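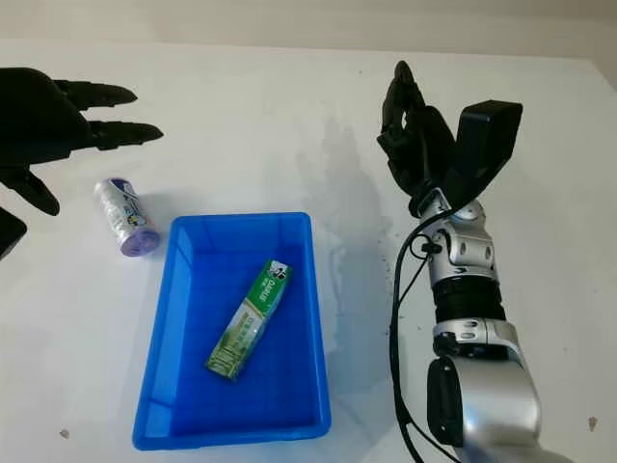

Dradville drops its sticker rule for household trash

Residents of Dradville may go back to putting out their trash without a sticker on it. The town council voted on it last night, ending a program that began in March and that most people in town had stopped obeying by April.

The rule was simple enough on paper. Each household bought a sheet of nine stickers at the town office, put one on every bag, and left the bag at the curb before 8 in the morning. Bags with no sticker stayed where they were. The stickers were orange, and they did not stick. In cold weather they curled up at the corners, and in wet weather they slid off and traveled. The storm drain on Praline Street had to be cleared twice.

The town then switched to a stronger glue, which held so well that residents who had put a sticker on the wrong bag could not get it off again without tearing the bag open. Several did. Sanitation crews spent part of the spring picking coffee grounds off the sidewalk, a job not covered in the original budget.

According to the report the council received with its agenda, the program brought in less than it cost to print. It did produce 73 written complaints, a record for a single town service, beating the old mark set by the parking meters outside the library. Two of the letters were in favor of the stickers. One of those asked for them in green.

The idea came from Ketholm, a larger town down the river where bag stickers have been in use for years with no trouble anyone can remember. Dradville officials visited Ketholm last fall and came back impressed. Their report ran to many pages and included a long section on lunch. It did not mention that Ketholm picks up trash from covered sheds, where rain is less of a factor.

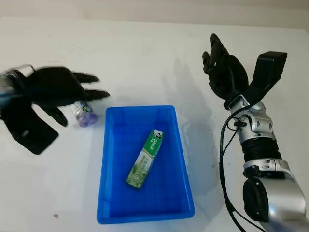 Under the new plan, which is the old plan, pickup returns to a flat yearly fee added to the water bill. Recycling stays every other week. Cardboard must be flattened, a rule that has been on the books for as long as the town has had books and is widely seen as a suggestion. Glass still goes to the drop-off lot behind the fire station, where the gate is open until 9 in the evening, or until the latch gives out again.

People with unused stickers can turn them in at the town office for a credit. Full sheets only, the notice says, and they must be in "original condition," a phrase that drew a laugh from the back rows when it was read aloud. The council agreed to be flexible.

Østergaard, the printing shop on the corner of Mill and Second, still has two boxes of stickers that were ordered and paid for before the vote. The council talked for a while about what to do with them. The schools were suggested, then the summer parade, then the schools again. The matter was put off to the next meeting, along with the question of who is going to scrape the orange ones off the bench at the bus stop.

The change takes effect with the next regular pickup. Until then the sticker rule remains in force — the town asks residents to keep following it, or to start.

Also on the agenda, the council approved new paint for the bandstand and heard a request to move the farmers market out of the wind. Members agreed that it was windy.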